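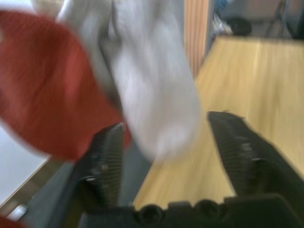 Does Hanging Laundry Save What the Poster Says It Saves?
Project report, Household Energy and Resources
Chiến Vũ

1. Background

In June a poster went up in the laundry room of Fernomness Hall, where I live. It told residents that if we all hung our clothes up instead of using the dryers, the hall would save $900 a month. The poster was made by Preltano, the company that runs the washers and dryers, and it gave no source. I wrote to them asking how the number was worked out. The reply thanked me for my interest in saving energy and attached a copy of the poster.

I am not against hanging laundry. I grew up in a home with no dryer and never missed having one. My problem is with a number that gets repeated as if somebody had measured it. By the end of the term it was in the hall newsletter, and then in a talk given to new residents, where it had become $900 per floor.

The project asked two questions. Could the poster's number be right for a building like ours? And would people change what they do even if it was?

2. What the number would have to mean

Fernomness has 318 residents. Divided evenly, $900 a month comes to a little under three dollars each. That doesn't sound like much, and I think it is why most people let it pass.

But who saves it? We pay Preltano per load. The hall pays for the electricity, and the contract between them isn't something students are allowed to see. If I skip the dryer, I keep the price of one load, Preltano loses it, and the hall saves whatever power that load would have used. Those are three different amounts of money. The poster just says "we." It may be adding the first and the last together, which would be fine if it said so.

A dryer cycle in our building is set at 40 minutes and can't be shortened. A half load costs the user as much as a full one, and I suspect a lot of the waste is in those half loads. The poster says nothing on that subject. A shorter cycle would need a change from the company. Hanging your clothes up needs a change only from you.

3. Method

I handed out a paper survey at the mail desk on a Wednesday and left more copies in the laundry room. It asked how often people did laundry, what they put in the dryer, what they hung up and where they hung it. I also asked a few people if I could talk to them for longer.

The survey has weak points. People who stop to fill out a form on laundry are not a fair sample of people who do laundry. A resident who has read a poster on saving energy is also likely to shade the answer a little. I had planned to compare the answers with meter readings, but the laundry room shares a meter with the kitchen next door, so that part was dropped.

4. What people hang up

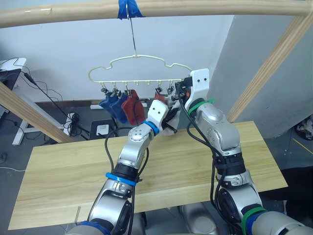 Most of those who answered said they already hung up part of each load. When I asked what part, the answers were nearly all small things or delicate things: underwear, sweaters, swimsuits, anything with a care label that scared them. Socks came up again and again. They are easy to hang, and a clip hanger takes them without using much space. Put a couple of dark blue socks and a dark red one on a cloud-shaped hanger like this one and there are still pegs free in the middle. The trouble is that socks weigh next to nothing. Towels, jeans and bedding are what keep a dryer busy, and those were the things people told me they would never hang in a dorm room. So a resident can truthfully say "I hang my laundry" and make hardly any difference to the power bill.

I think this is the most useful thing the survey turned up, and it is bad news for the poster. A claim based on everyone hanging everything is a claim about something very few people in a small room can do.

Space was the next complaint. Hall rules forbid lines across windows and anything attached to the sprinkler pipes. That leaves chair backs, the closet door and the end of the bed.

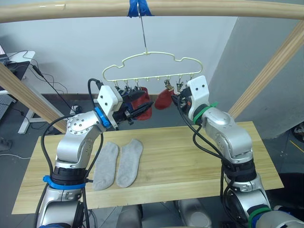

Fig. 3. Clip hanger on a wooden pole, with a red sock below the bar.

5. The Plunent rack

During the project the hall bought several folding racks sold under the name Plunent. Residents can sign one out from the front desk. The newsletter called the racks "a big step," and I wanted to see if that was fair.

The sign-out book shows they were popular in the first week and then mostly stayed in the closet. People I talked to said the rack blocked the door, or that they forgot to return it and didn't want to be charged. One resident, Lý, liked hers so much that she bought her own, but she has a corner room with a good deal more floor. I would not build a policy on Lý's corner.

I also have doubts about moisture. A load hung up in a closed room puts its water into that room, and in winter some people will turn up the heat or open a window to get rid of it. That energy never shows up on a laundry poster. I had no way to measure it, so I only note that it was left out.
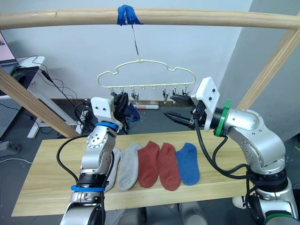 Sorting came up too. Several people said that the slow part of air drying is laying things out and matching pairs afterward, and that they would use the dryer for that reason alone. I had not put time on the survey as a possible answer, which was a mistake. Anyone repeating this work should ask about it directly.

6. Findings

I could not show that the $900 figure is wrong. I could not find any reason to believe it either. It depends on all residents hanging full loads every time, and my survey suggests they hang the light items and dry the heavy ones. It also mixes up money saved by students with money saved by the hall.

If the hall wants lower bills, I would start with the machines. Ask Preltano for a shorter cycle at a lower price, and put the laundry room on its own meter so the next student has something to check against. The racks can stay, but they should be kept in the laundry room, where there is floor space along the back wall.

I sent a draft of this report to the housing office. They said they would pass it along to Preltano. The poster is still up.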